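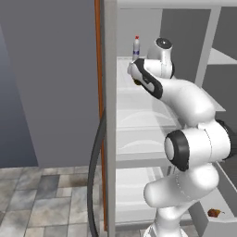
The company that bought the arms was called Vidal, and it ran the kitchens at Loltstead, where I worked nights. Loltstead had 400 beds then. Every floor had a pantry with a fridge in it, and somebody had to go around before morning and set those fridges up. For eleven years that was me and one other woman.

They told us in August. A man from the Dasau office came with a laptop and set it on the steel counter next to the bread. He said the arms would do the fridges, one in each pantry, and we would move to what he called oversight. He said no one would lose hours that year. The other woman asked about the year after. He said that was a fair question and wrote it down.

Oversight was a chair in the old linen room with two screens. The arms had learned their work in a made-up kitchen inside a computer, and before each new job went live they practiced it there again. I watched them practice. If I saw something I didn't like I pressed a key and typed a note, and in the morning someone in Dasau read it.

The first week I typed too much. I wrote that it had gone in too low. I wrote that on the fourth floor the door doesn't open all the way because of the radiator. I wrote that fruit goes at the front, where a person with a bad shoulder can get it. A message came back asking me to use the codes. There were 26 codes. None of them was for a bad shoulder. 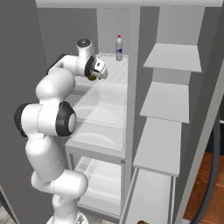
Practice run, top shelf, with the bottle left standing at the back.

The other woman took it better than I did. She liked sitting down. Her knees had been going for years, and she said if a machine wanted to bend over for her it was welcome to. She brought a cushion and a thermos and learned the codes in two nights. I kept a list of them taped to the desk until spring.

What I missed was the walking. On the old rounds I went floor to floor with the cart, and there were people awake. There was a man on three who couldn't sleep and used to stand in the pantry doorway in his robe. He had driven a truck out of Zollcombe for most of his life. He would ask what was good tonight and I would tell him, and he would say he'd think about it. Then he'd take a pear, the same as always, and go back to bed.

After the arms came I wasn't supposed to be on the floors. There was a rule about it for the first months, while they checked the safety stops. So I sat in the linen room and looked at fruit that wasn't there.

It was good fruit, I'll say that. Whoever drew it had taken trouble.
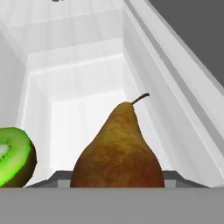

One night around three I typed a note that had nothing to do with the run. I typed that the man on three would want a pear, a soft one, and that if he was in the doorway the arm should wait for him. I looked at it for a while. Then I deleted it and put in code 14, placement acceptable.

At my break I went up. I took the back stairs and didn't sign out. The pantry light on three was on and the arm was folded up against the wall with its green lamp showing, finished. The fridge had been done right. Everything faced front. I would have put the yogurts one shelf down, but it was done right.

He was there, in the robe, with his hand on the door frame. He said he had figured I'd retired.

I said no, they'd moved me downstairs.

He asked if that was better, and I said it was warmer. He nodded toward the arm and said it was a poor talker. He had tried it on the weather.

I opened the fridge and asked him what he wanted. He said he'd think about it. I stood there with the door open until it began to beep, and then I got him his pear and washed it in the little sink and dried it on my sleeve.

When I got back the other woman had covered both screens. She had logged 53 runs and eaten half my sandwich. She didn't ask where I had been. She moved the cushion off my chair, and I sat down and picked up at the next run.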